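Vutus Port Planner, Professional Edition: Product Review
Jan 9, 2021

The Vutus Port Planner is a desktop application for estimating berth capacity, yard storage and gate traffic at small and mid-sized cargo terminals. This review covers the Professional Edition, which was evaluated by our infrastructure finance desk over one full reporting cycle. The test case was the proposed expansion of the Bresside container terminal, a project for which the desk already held a complete set of drawings, traffic counts and loan documents.

Installation required a license file and a separate download for the regional tariff tables. The tables are updated twice a year, and the release supplied to us was the May edition. Users who work with more than one currency should set the base currency before importing any data. The program allows it to be changed later, but figures already entered are not converted.

Data entry is the strongest part of the product. Vessel calls can be pasted in from a spreadsheet, and the import screen marks each rejected row with the cause. Our file of 3313 vessel calls loaded on the second attempt, after the date column had been reformatted. Yard blocks, cranes and truck gates are entered on plain forms, and default values are shown in gray until they are confirmed.

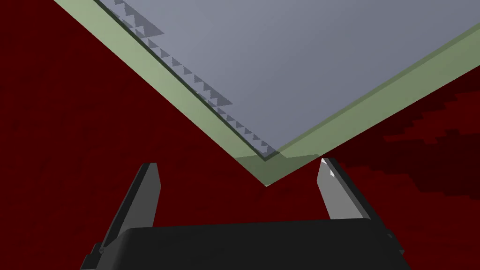 Does the planner handle dredging costs?

Dredging is treated as a single capital item, with an optional maintenance charge entered by year. The program does not model channel depth or sediment, so those estimates must come from an outside survey.

The financial module is adequate for early studies. It produces a cash flow statement, a debt schedule and a sensitivity table in which cargo volume, interest rate and construction delay may be varied. Grace periods on public loans are supported. Loans drawn in several stages are supported only if each stage is entered as a separate loan, and the combined schedule must then be assembled by hand. For the Bresside case this took about 19 hours of staff time, most of it spent on checking.

We compared the results with those of Symonenko Terminal Suite, the package the desk has used until now. Berth occupancy figures from the two programs agreed closely. Yard storage figures did not, and the difference was traced to the way Vutus counts empty containers -- they are assigned to the general stack unless a separate block is defined. The manual mentions this in an appendix. It belongs in the main text.

Reports are exported as documents or as spreadsheets. The layout is sober and suitable for submission to a lender, although the table of contents loses its page numbers when a report exceeds 100 pages. Support requests were answered in writing, usually by the next business day. One question on import duties was forwarded to Woltlow, the firm that prepares the tariff tables, and remained open when this review was completed.

The Professional Edition is recommended for port authorities, lenders and consultants who need a first estimate of terminal capacity and cost. Offices that manage loans with many drawdowns should keep their present tools for that purpose and request a trial license before making a purchase.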